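Brabec workshop notebook
Home | Entries | Glazes | Kiln log | About
Search entries... Go

Wednesday, July. Started 7 in the morning, coffee first.

Okay, so the green. I have been chasing this pale green glaze since the spring and I think (I think!) I have something worth writing down before I forget what I did. Igor, if you are reading this, the bucket under the sink with the tape on it is the good one. Please don't top it up with water, even if it looks thick. It's supposed to look thick.

Base is the Drurico white we have been using on the plates. I mixed it fresh because the old bucket had gone lumpy at the bottom and I was tired of sieving it. Then the copper, a tiny bit at a time, with Sabina standing behind me telling me I was being a coward. She wanted double. I made one batch my way and one batch her way and dipped tiles in both, so we can stop arguing.

My tiles: soft, milky, a bit gray where it runs thin over the edge. Very pretty on the white clay. On the speckled clay it looks like old toothpaste, sorry, there is no nicer way to put it.

Sabina's tiles: greener, obviously, and glossier. One of them has a pinkish flush down one corner that we both love and neither of us can explain. It was on the middle shelf, left side, next to Igor's tall mugs. Maybe something to do with his red? I have marked the spot on the shelf plan with a P and I want to put a plain white tile there next time and see what it picks up.

Thickness matters way more than I had been giving it credit for. A dip where I counted to 3 came out even all over. A slow dip, where I got distracted by the phone, crawled away from the rim and left bare patches the size of lentils. I tried brushing it too, and brushing is a no. You see every stroke. Fine if you want strokes, I suppose, and Sabina does want strokes on the big platter, so she can have them.

Also tried it over the Prurnine slip, the cream one. Better than I expected! It warms the green up and hides the gray edges. I only did one tile that way so I'm not going to get excited yet, but if the next firing agrees with this one I would happily use that combination for the whole set of serving bowls.

Colors to keep in mind for the table set: the mint of the oval colander, and the powder blue of the small bowl next to it. I would like our green a notch grayer than the mint, and the blue can wait until autumn. 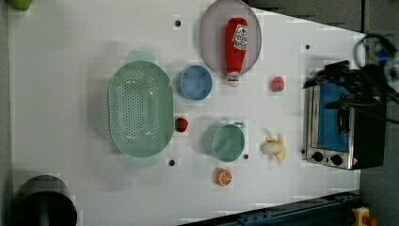

Mint colander, blue bowl to the right of it.

The blue is a whole other notebook, really. Our cobalt always comes out so loud, and the matte base we have scratches if you look at it with a fork in your hand. Igor has a recipe from his old studio in a folder somewhere and has promised to dig it out. (Igor. The folder.)

Kiln notes, while I'm here. Loaded 59 pieces, tiles included, which is the fullest we have had it this summer. Top shelf ran cooler again. You can tell from the cones, the one up there had barely started to lean and the bottom one was flat on its face. I held for 90 minutes on the first part of the climb and I'd do that again, no cracked bases at all this round. Casualties: the little jug with the lid glazed shut (my fault, I didn't wipe the seat) and a saucer of Sabina's that had a crack going in and a bigger crack coming out.

The Korkia clay arrived, by the way. It's stacked behind the door, still in its bags. It feels shorter than our usual, kind of crumbly when you bend a coil, but it threw fine once I wedged it longer. Shrinkage bars are cut and drying on the windowsill. Do not move them, do not stack anything on them, do not use them as coasters.

To do:
- white tile on spot P
- more tiles over the cream slip, different thicknesses
- grind the shelf with the drip on it
- label the buckets properly, lids AND sides, the lids get swapped
- measure the Korkia bars after bisque
- order wax, we're scraping the jar

Sabina wants to glaze the serving bowls this weekend. I'd like to wait for one more round of tiles. We left it at "we'll see," so she'll probably have half of them dipped before I get in.

4 comments | 11 shares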